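Ristard District Court

Ristard District Court is the court of first instance for criminal and minor civil matters in the town of Ristard and the surrounding valley. It sits in a three-storey building on Stilo Street, next to the former corn exchange. Appeals from the court are heard at Plenitz.

History

A magistrate is known to have sat at Ristard from the time of the first town charter, usually in an upstairs room at the market hall. Hearings were held once a month and were often put off in winter, when the road from Zervas was closed by snow. The present building was put up after a fire damaged the market hall and destroyed most of the older court papers. For this reason the early history of the court is known mainly from copies kept at Plenitz.

The court at Zervas was closed and its work moved to Ristard as part of a wider reform of the lower courts. The change was unpopular in Zervas, where a petition against it gathered 1,109 signatures. A room in the old Zervas courthouse was kept on for a few years for family hearings, then given up.

Jurisdiction

The court tries offences carrying a prison term of up to five years. More serious charges are sent to Plenitz after a first hearing, at which the judge decides only on custody and on whether the file is complete. Most of the criminal list is made up of theft, driving offences, minor assault and breaches of court orders. In the last year for which the court published figures, it closed 714 criminal cases.

Civil claims are heard up to a fixed limit. Tenancy disputes go to the court whatever the sum – a rule carried over from the Zervas court, which had a separate tenancy list.

Building

The main courtroom is on the first floor and has public seating for 70. Two smaller rooms on the ground floor are used for civil hearings and for cases involving young people, which are closed to the public. The cells are in the basement and are reached by a separate stair from the yard. A lift was added on the north side during repairs to the roof.

Sittings

The court sits on weekdays from 9.30 am, with a break at midday. There are no ordinary sittings in August, although custody hearings go on throughout the year. The list for the following week is posted in the entrance hall.

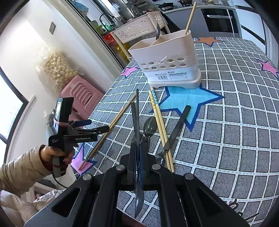
Cases expected to draw a large audience are moved to the main courtroom, and places are then given out in order of arrival. Reporters have the front bench on the left. Sound recording by the public is not allowed, and written notes may be taken without permission.

Records

Judgments are kept at the court for ten years and then sent to the regional archive at Plenitz. The archive also holds some 200 bound volumes from Zervas, including the tenancy registers. Files on closed hearings can be read only by the parties and their lawyers.

See also

Courts of the Plenitz region
Zervas courthouse
Stilo Street, Ristard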